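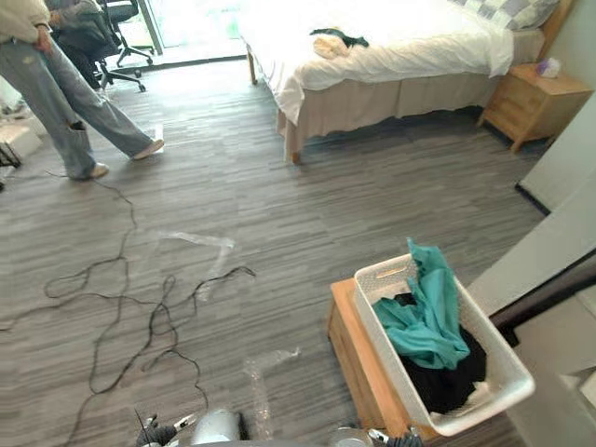 The Gate at Hostthorpe

Last updated: March 29, 2020

The statement had to be out by six and I had been given the word "disappointed" to start with.

I worked for Sorkura then. We sold boilers, and the plans you take out in case the boiler goes wrong, and our name had been across the front of the Hostthorpe shirt for four seasons. I had never met anyone who bought a boiler because of a football shirt. There was a chart that said they did, and the chart had been made by Kun, the agency that sold us the shirt.

What had happened was simple enough. The club had been telling us how many people came through the gate, and we had been paying a bit extra for every match where the figure went over 300. It went over 300 a great deal. It went over in sleet. It went over on an evening in November when the visitors' coach broke down and the game kicked off an hour late, and I happened to be at that one, stamping my feet behind the goal with a pie, and I remember thinking that if this was 300 people then most of them were very well hidden.

A local reporter had got hold of the real figure for that night. It was 94.

"They'll say it was season tickets," my manager said. "People who've paid but didn't turn up."

"Have they sold that many season tickets?"

"I don't know. Don't put that in."

So I wrote that Sorkura was disappointed. I wrote that we had been a proud supporter of the club and of football in the town. Then I changed "had been" to "were", because "had been" sounded as if we were leaving, and went to ask whether we were leaving. I was told that the door was open. I asked which way people were supposed to be going through it and was told to get on.

At two the club sent over its own statement so that ours could match. It said lessons would be learned. It said the club had asked a firm called Hitus to carry out an independent review. I looked Hitus up. Its address was above a carpet shop, two doors down from Kun, and the phone number had one digit different.

I walked this over to my manager's desk on a piece of paper, having decided it shouldn't go in an email.

"It's a small town," he said.

"It isn't that small."

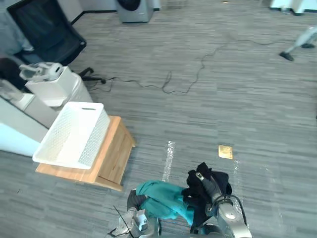
He folded the paper and put it in his shirt pocket, and for the rest of the afternoon I could see the corner of it sticking out. He went into a call at three and came out of it with two new phrases for me, "full confidence in the process" and "at this time". I put them in the same sentence to get it over with.

The reporter rang at ten past four. She had a pleasant, tired voice and she asked if Sorkura believed the gate figures.

I said we had full confidence in the process at this time.

"Is that a yes?"

I said a statement would be with her by six.

"Were you ever at a match?" she said. "You personally?"

I have thought since about what I might have told her. I might have told her about the pie. There was a man behind that goal with a flask and a dog in a coat, and by half-time I knew what the dog had been in hospital for, which gives you some idea of the crush. But I had a mortgage and had only been in the job since the spring. I said I didn't really follow football.

She thanked me. I don't think she wrote it down.

We sent it at twenty to six. It ran to four paragraphs and I would defend the commas. The club thanked us for our continued support before I had even shut the lid of the laptop, so somebody had that ready.

The review took five months. It was 23 pages long with the covers, and it found that the counting had been "informal". It found that a wider idea of attendance had been used in good faith, one that took in the players, the stewards, people in the bar and, on some dates, people expected in the bar. No money came back to us. The extra payments were renamed as a community fund – I wrote that statement too – and the club bought 30 new footballs and had them photographed. 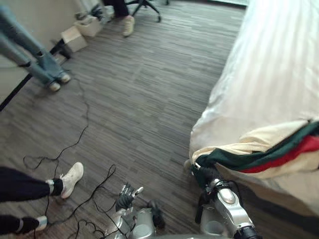

My manager got a better job in the autumn, on the strength of how he had handled things. At his leaving do he made a short speech about trust. I stood near the crisps and clapped with everyone else, and tried to work out how many of us were in the room, and how many he would say there had been.

We signed with Hostthorpe for another three years. Kun did a new chart for it, with the line going up. I went to the first match of the season, on my own money, and stood in my old place behind the goal. The man with the flask was there but he had no dog with him and I didn't like to ask.

Near the end they read the crowd out over the loudspeaker and thanked us all for coming. The wind was wrong and I only caught the last part of the number. The man with the flask laughed, so I expect he had heard the rest.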